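Skadovby Open-Top Parts Bin, Grey

Product details

The Skadovby is an open-topped bin for loose small parts at a bench or packing station. It has a flat metal floor and straight walls, and it stands next to other Skadovby bins without a gap, either side by side or one behind the other.

The floor is left bare. It will scratch and go cloudy with use, as any unpainted metal does, but it wipes clean with a damp cloth and there is no coating in the bottom to flake off into your parts. The inner walls are finished in a pale or dark coat – please say which when you order. The coat wears at the points that get rubbed most.

There are 2 small round holes in the floor for fixing the bin to a bench. Screws are not supplied.

Sold singly or in packs of 40. Orders of 100 or more are sent on a pallet from our Skokcombe warehouse. Orders placed before noon on Friday go out the same day.

Used bins

We also sell ex-workshop bins at a lower price. They are sound but marked, and the walls may be worn through to the grey in places. Used bins cannot be returned for scuffs or scratches.

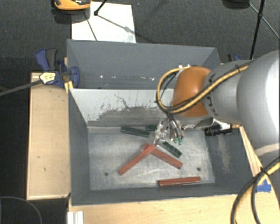 Grey bin in use with red and green bars, second bin behind.

Spare screws and bench rails are listed under Fixings. For trade prices, contact Liya Abdella or Ieuan Gittins at the Skokcombe office.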